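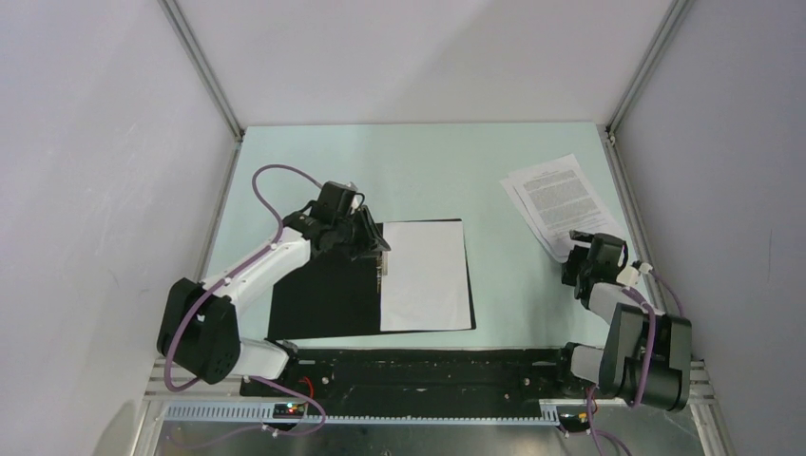 Why would a company put its worst day on its About Us page? A reader named Millside asked us this in June, and we have since been asked it by clients, by applicants and by one of our own suppliers. The answer is that Zivholm in its present form was shaped by a fault, and an account of the company that left it out would be incomplete.

Zivholm automates the handling of paper. Our two-armed cells open folders, place and remove sheets, and sort printed pages for archives, insurers and public offices. We design the cells, write the control software and train the people who work beside them. Our main workshop is in the Millano building, where we also keep our test cells and our repair benches.

The fault took place on a cell called Rolance, during an overnight run of 453 folders. At folder 386, the left arm stopped responding to position commands while its gripper was closed on a sheet. The control software should have halted both arms at once. It halted neither. The right arm continued its programmed path and struck the left arm at the wrist. A technician had opened the side panel a moment earlier to clear a bent page, and her hand was inside the work area when the arms met. She was bruised and was back at work the next morning. We do not regard the small size of the injury as a measure of the seriousness of the event.

Our review lasted 9 weeks and was led by Hellström, an outside safety firm with no other business with us. It found three causes. A signal cable on the left arm had been bent too tightly at the wrist and had worn through inside its jacket, where an ordinary inspection would not have found it. The software treated a lost signal as a short delay and waited for it to return. Finally, the switch on the side panel had been bypassed during an earlier repair and had not been put back into service. The repair had been signed off by a supervisor who did not look at the switch.

The third finding was the hardest for us to read. The first two were matters of engineering. The third concerned the way we worked, and it went back well before that night. Hellström examined 74 repair records and found that the space for panel checks had often been left blank.

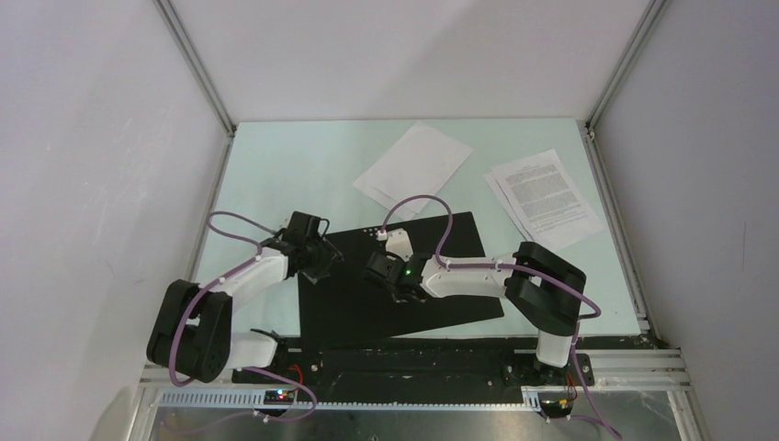

Has any of this slowed you down? Northgate Reader put the question to us by letter, and the reply is yes. A new cell now takes longer to leave the workshop than it did before the fault, and we have lost orders for that reason. We have not shortened the process to win them back.

The main changes are these. Cables on both arms are routed in wide loops near the gripper, and they are replaced on a fixed schedule whatever their outward condition. If either arm loses its position signal, power to both arms is cut, and the cell cannot be restarted from the keyboard. A person has to walk to it. Panel switches are wired in pairs, so that bypassing one of them stops the cell from running at all. Repairs are closed by someone who did not carry them out.

We also changed the way we test. Before a cell is released, we cause the failures ourselves – a pulled connector, a jammed folder, a page caught between the grippers – and record how the arms respond. Clients may attend these tests and may ask for any fault to be repeated. Several have asked for faults that were missing from our list, and the list has been extended.

Every employee, including those in sales and accounts, reads the Hellström report in the first week of employment. The full text is available to clients on request. Technicians may stop any cell at any time without giving a reason, and a stoppage is never counted against a team.

Zivholm remains a small company, owned by the people who work in it. We continue to take on work in document handling, and we continue to decline projects in which people and moving arms must share a space without a panel between them. Applications for workshop positions are accepted throughout the year.

Comments

Paperweight
We run two of your older cells. Do the paired switches fit those, or is it a full panel replacement?

Zivholm Office
The paired switches fit all earlier cells. The panel itself stays in place. Please send us the serial numbers and we will arrange a visit.

T. from Receiving
I would like to see more firms print the part about the blank repair records. Ours look the same.

Oakline
Is the report available in Spanish?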